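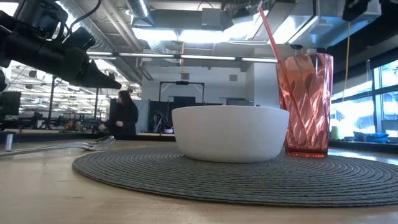

How to check a candidate's petition before you believe the press release

Every filing season someone in Dradine Township announces they have "more than enough" signatures to run as an independent. Maybe they do. I'd look first.

1. Find the required number. For a Dradine council seat it's 977 valid signatures. The word "valid" does a lot of work in campaign math.

2. Ask the clerk's office in Urnthorpe for the petition pages. They're public once filed. Copies cost 50 cents a page, and the office stops taking requests at 2 p.m., whatever the door says.

3. Skip the cover sheet total. The campaign wrote it. Add up the lines yourself and leave out anything crossed off.

4. Compare addresses with the ward map. Chauvin Road is the usual trouble spot: the even side votes in Ward 8, the odd side doesn't. The online map was wrong about this last time I looked, so use the paper one at the counter.

5. Look for repeats. A person who signed twice counts once at best.

6. Read the circulator statement at the bottom of each page. If it's unsigned or undated, the whole page can be challenged.

A thin cushion doesn't prove anything shady. It does mean "qualified for the ballot" is still a claim until the clerk posts the certified list, usually in August.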